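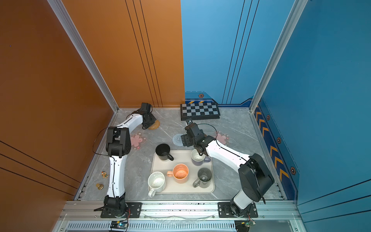 Mugs, Coasters and a Tray: Setting and Clearing a Shared Drinks Table
Student project report
Neelam Tomar

Print this page
E-mail this page

1. Background

The common room in Parri has one small table for hot drinks and board games. The surface is grey with a marble pattern, and rings left by mugs show up on it in side light. Coasters have been provided for two years, but they were bought at different times and are not all used equally. The aim of the project was to find a simple order of work for laying out and clearing the table, and to record which coasters suit which mugs.

The work was done in March. It covers 188 layouts and clearings, noted on paper sheets and later typed up. Fifty were left out of the timing results because the start time had not been written down.

2. Materials

The mugs differ in colour, width and handle shape. A cream tray with rounded corners is used to carry them. The coasters fall into four types:

– woven rattan, round
– wood, round
– blossom-shaped, with a pink cherry-blossom pattern
– plain dark, round

A chessboard is kept at the back of the table and was treated as a fixed object. Mugs were not to be placed on it at any stage.

3. Method

Each layout began with the mugs on the tray. Coasters were put down first, with a gap of one hand's width between neighbours. Mugs were then moved one at a time, starting with the mug nearest the coasters. The handle was turned towards the person seated at the front edge.

Clearing followed the reverse order. Mugs went back to the tray before any coaster was lifted.
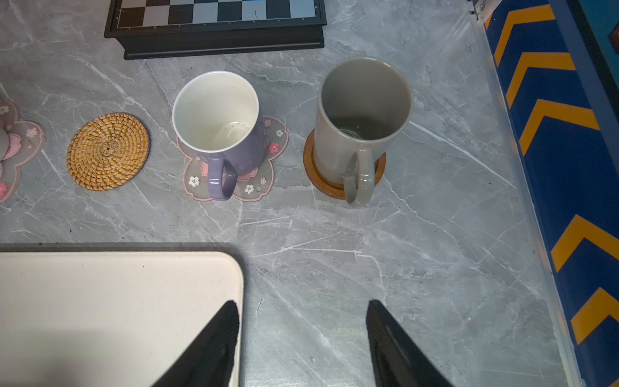 Why are the coasters put down before any mug is moved?

Once a mug has left the tray it needs a place to go. In early trials the mug was stood on the bare table while a coaster was found, and this accounted for most of the new rings on the surface.

4. Results

4.1 Fit

The blossom-shaped coasters gave the most room at the base, but the notches between the petals mean that a wide mug can sit over a gap if it is put down off centre. The rattan coasters held all the mugs, although tall ones rocked slightly where the weave was uneven. The wooden type has a raised ring, and a mug with a narrow foot has to be centred with some care.

4.2 Handles

Handle direction on the tray had more effect than expected. Where two handles faced each other, the second mug could not be gripped without moving the first. Where a handle hung over the edge of the tray, it was easy to reach but likely to catch on a sleeve.
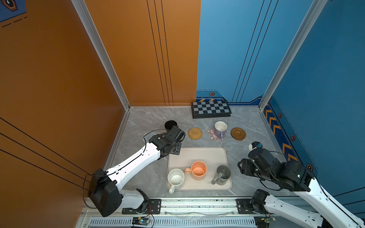 The rule adopted was that handles should point the same way on the tray, with no handle passing the rim. With this rule in place, the mean time for a full layout fell by a small amount. The change in knocks between mugs was clearer, and these became rare in the second half of the work.

4.3 Marks on the table

Marks were traced on to clear film at the start and at the end. Most lay near the front edge, where people put a mug down while talking. Few lay near the chessboard. Crumbs and specks were noted separately and wiped off at each clearing, as they lift the edge of a flexible coaster and let moisture under it.

5. Discussion

The method is slower than simply handing the mugs round. For a table used by a few people this may not matter, but at the mid-morning break the queue reached the door on several occasions. A second tray would help more than any further change to the order of work.

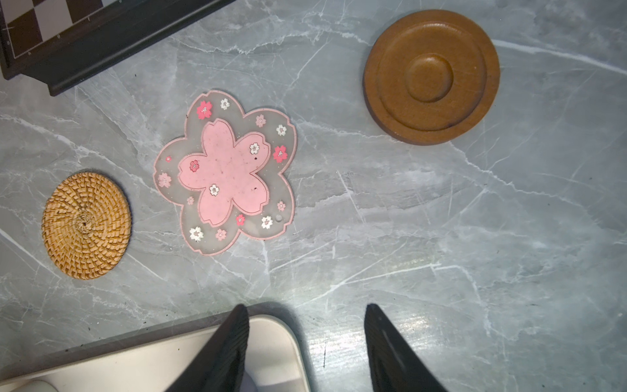

The choice of coaster is partly a matter of cleaning. Wood needs a dry cloth and should not be left to soak. Rattan holds crumbs in the weave and was brushed out weekly. The blossom-shaped type was quickest to wipe, though smudges remained visible on the pink areas and had to be rubbed off with a little washing-up liquid.

6. Further work

The same sheets will be tried at the Handar common room, where the table is larger and has a plain top. Copies of the record sheets and the film tracings are held in the project folder, shelf number 847.

Print this page
E-mail this page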